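The reading table at Allton, a few pics

Quick post, been meaning to get these up. For anyone who hasn't been in since the shelves were finished, Allton is the reading room we share upstairs from the Chauvin office. Big curved bookshelf, one good table, never enough coasters. I spent a morning there sorting the table and only got half of it done. Mostly got distracted reading. You know how it goes.

Rules for the table havn't changed. Books go back on the shelves at the end of the day, or on the pile if you're still on them. Drinks on a coaster. Snacks are fine if you take the wrappers with you. Mannequin stays, before anyone asks again, it's for the drawing night. 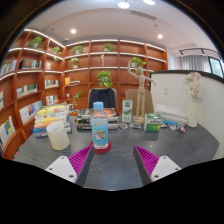
Water on the red coaster, books either side of tidy, mannequin with one arm up. Shelf lights on.

I love those shelf lights. Kaede Kubo picked the white and I argued for something warmer, and I was wrong, happy to say so in print. Warm wood wants white light. Makes the place feel like evening at ten in the morning. Took us till October to get them all going, one strip at the far end kept flickering and it was a loose connector the whole time. A $6 part. Argh.

The flowers are fake, yes. Pale pink and white, they live in the tall white vase, they need dusting and that's all they need. Real ones lasted a week and then somebody knocked the water over a stack of magazines. Not doing that again.

Coasters. Long story. We had a nice cork set that went one at a time, don't ask me where. Then Uzma Satti brought in the red ones and they're easy to spot, so they mostly stay put. The table marks more than you'd think. Cold bottle straight on the surface leaves a ring and then you're in there with a cloth and the Feten cleaner, which smells like a swimming pool but does work. Use a coaster. Please.

Also on my list from that morning:
- match up the book piles with the sign-out sheet (done, sort of)
- find homes for the loose papers (not done)
- wipe table, both ends (done)
- count the whole catalogue (ha)

The catalogue says 3000 titles. I beleive it on a good day. 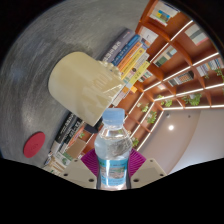 Hiyori Kaneko wrote back when I sent the draft of this round: can we please keep the Chinese titles together this time? Last spring they got split over two bays by height and I couldn't find a thing for weeks. Height is no way to sort books. Also I have one out still, will bring it back, sorry.

Fair point and yes. Going by subject from now on, whatever it looks like. Hiyori has offered to do the labels for those bays since my handwriting's no good and I can't read half the spines anyway. Labels are the little Unmont ones, they come 240 to a box, and we've got a box and a bit left. Should do it. If they curl at the corners, press them down with a spoon, works every time.

About the table itself, I did think about moving it closer to the partition to get more walking room at the back. Tried it on paper. Then the chairs bang the shelves every time somebody stands up, so no. It stays where it is. If you need space for a big atlas or whatever, shift the piles along, don't put them on the floor. Floor piles get kicked.

Mugs, while I'm at it. Rinse them. The sink's down the hall, second door. Leaving one beside the books with a tea bag in it is how we lost the bird guide, and the bird guide was a nice one.

Next job is the papers at the flowers end. Some of it's old booklets, some is mine I think. I'll leave a box out with a note on it and anything still in there after a couple of weeks goes in the recycling.

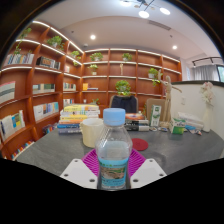

So if you've got notes in that heap come and get them first, I won't be reading every page to see whose it is. Same for anything tucked inside a returned book. I've found 41 bookmarks so far, plus a bus pass and one very old shopping list (leeks, batteries, stamps). They're in the tin by the door, help yourself.

More pics once the labels are on. Could be a while, I've only got mornings. If you can spare an hour for shelving, tell me or Kaede, and bring your own mug.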